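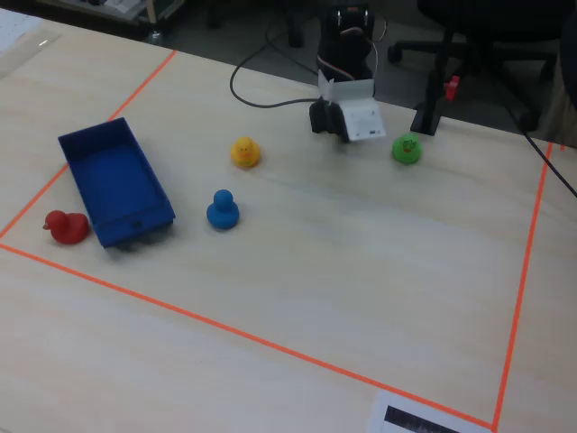 Datasets > Tabletop > Object sets

Plillon Duck and Tray Set, object and layout card

Version: November 2020
Maintained by: Elba Bravo, Nest Harries
Table and marking: Zakhar Zhuravel
Location: Stevilside, ground floor room

Summary

The set consists of small rubber toys, one open tray and a marked table. It is used for layouts in which the toys start at different points on the table and end in the tray. This card covers the objects, the marking of the table and the layout sheet. File formats are described in FORMATS.txt and are not repeated.

Objects

red_duck: rubber duck, red.
yellow_duck: rubber duck, yellow, dark eyes, orange beak.
green_duck: rubber duck, green, small orange and red marking on the head.
blue_toy: rubber, blue, rounded head on a wider base. Listed as "blue_toy" throughout. Earlier drafts of the sheet used two other names for it, and these were merged in September.
tray: rectangular, blue plastic, low walls, open top. Small dark notch near one bottom corner.

The tray and blue_toy are both blue. Anyone labelling by colour alone should check these entries by hand, in particular where the toy stands close to a tray wall.

Table

The top is pale wood with a faint grain. Thin orange tape marks a rectangle, and the toys and tray are placed inside it. Paper may lie over the near edge of the table as long as it does not cover a toy. The tape is left down between layouts. If a strip lifts, replace the whole strip, as a patched strip leaves a step that catches the base of the tray.

Coordinates on the sheet are taken from the near left corner of the tape, measured to the inner edge. Tape width is not included.

Placement rules

1. The tray goes on the left half, turned at an angle to the tape. It is not squared up.
2. Toys stand upright on their bases at the start.
3. No toy touches another toy at the start. A toy may stand close to the tray or to the tape.
4. Heading is recorded for the ducks as the direction of the beak. No heading is recorded for blue_toy.
5. A toy counts as "in" when its whole base is on the tray floor. A toy resting on a wall is recorded as "edge".

The spread layout has all the toys outside the tray: the red duck on the left between the tray and the tape, blue_toy near the middle, the yellow duck a little further back, and the green duck over on the right. It was used more often than any other, and users who want an even mix of starting positions should draw fewer entries from it.

Counts

Layouts recorded: 47
Layouts kept: 40
Kept layouts with all toys outside the tray: 26

The layouts left out had a missing heading or a tray position that could not be read from the sheet. They are listed in DROPPED.txt with the reason for each.

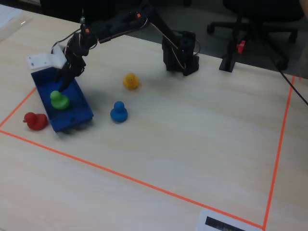
Section: Layout notes / Partly filled tray

The green duck is in the tray, towards the upper left of the floor. The red duck is outside the lower left wall with its beak pointing left, and would be entered as "out". It is easily misread as "edge" at a glance. The yellow duck stands further back, with blue_toy in front of it and to the right of the tray.

Partly filled layouts carry an extra column, tray_contents, holding the names of the toys inside in alphabetical order. The order in which the toys went in is not stored. Ulises Villalba has asked for it to be added; this would need a change to the sheet and has not been scheduled.

Known problems

Layout 39 gives the tray angle in the wrong direction. The value has been left as written and a note added to the row.

Shadows fall across the wood to the right of the tray in some layouts. Outlines traced there should follow the base of the toy and leave the shadow out.

The objects have not been weighed. Replacement ducks may differ in size from those in the set, and a replaced toy should be given a new name.

Not covered

Stacked toys, an overturned tray, and layouts with objects outside the tape. The Dellton set uses the same sheet with a deeper box, and its coordinates start from a different corner. Do not join the sheets without converting them first.

Corrections

Send to Selvaraj Khan at the Insaurralde office with the layout number and the column name.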